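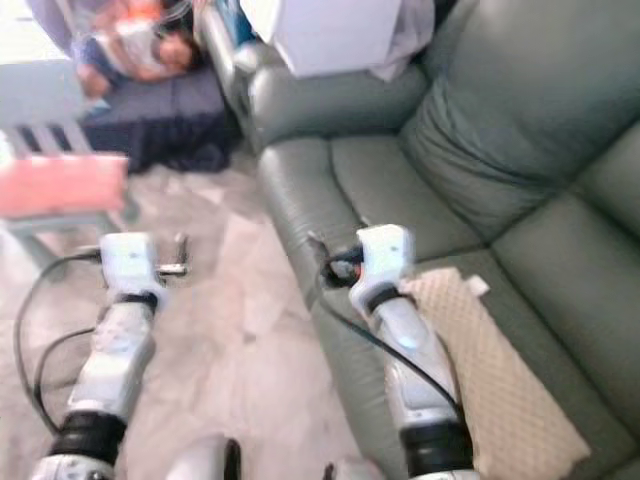

Speaker notes: Looking After a Leather Sofa
Dundthorpe Library, lower meeting room
Thursday, November 24, 2005
Speaker: Ettore Sala

Opening (keep it short)

Good evening. Thank them for coming out in the cold. Say where the restrooms are.
I repaired and cleaned upholstery at Semaan for 31 years. Most of the leather I saw had been damaged by cleaning products. Wear came second.
Tonight is for people with a leather sofa they sit on every day. Antiques are a separate talk, in January.

Slide 1. The sofa

Grey-green leather, smooth, with a slight gloss. Big padded sections, rolled arm, broad seat cushions.
Ask who has something like it at home. Wait for hands.
Point out the seams between the sections. Most of the talk comes back to those.
There is a quilted pad on the seat. Say I will get to pads on slide 4.

Slide 2. What kind of leather is it

Two kinds matter for us. Finished leather has a layer of color and a clear coat on top. Unfinished leather does not.
The test: one drop of water, somewhere out of sight. If it sits on top, the leather is finished. If it soaks in and goes dark, stop there and call someone before you clean it.
You can't settle this from a photo, so don't let anyone push me into guessing about theirs. Same for "is it real leather." Tell them to look for the label under the seat cushion, if the cushions come off.
Pass the sample squares around now. Get them back before slide 3. Last time two went missing.

Slide 3. Weekly and monthly

Weekly: vacuum with the soft brush. Seams first, then the flat parts. Go slowly where the seat meets the back.
Grit in a seam works like sandpaper every time somebody sits down.
Monthly: a white cotton cloth, damp, wrung out hard. Wipe a whole section at a time, seam to seam. If you stop in the middle of a section you may get a line.
Dry with a second cloth right away.
No dish soap, no baby wipes, no window cleaner, no olive oil. Somebody will ask about olive oil. The answer is still no. It goes sticky and then it smells.
Conditioner twice a year on finished leather. I use the Mutar cream, a piece the size of a quarter for each section. I am not paid by them.
The Flendix spray is fine too, but spray it on the cloth and keep it off the seat.

Slide 4. Throws and pads

Go back to the quilted pad. Beige, with a raised diamond or grid texture.
A pad is a good idea for a seat that gets used a lot, or if you have a dog.
Lift it once a week and vacuum under it. Crumbs collect there and people forget.
Move it from seat to seat so the color ages evenly. A pad left in one place for seven years will leave a patch you can see from the door. Tell the story of the cream sofa on Mill Road. Keep it under a minute.
Light colors are safer than dark ones. New navy and red fabrics can bleed onto leather. Wash them twice first.
Avoid rubber backing. It can stick to the finish.

Slide 5. The arms

Skin oil and hair products end up here. Wipe the arms twice as often as the seat.
If the color is coming off on the cloth, stop wiping. That is a refinishing job.

Slide 6. Where it stands

Keep it 25 inches from a radiator or stove.
Out of direct sun if the room allows. If it doesn't, close the drapes in the afternoon.

Questions

Ink: blot, don't rub, and leave it to a shop.
Cat scratches: light ones will take some cream. Deep ones need filler.
Cost of refinishing: price sheet is on the back table.
Out of the room by nine. Stack the chairs.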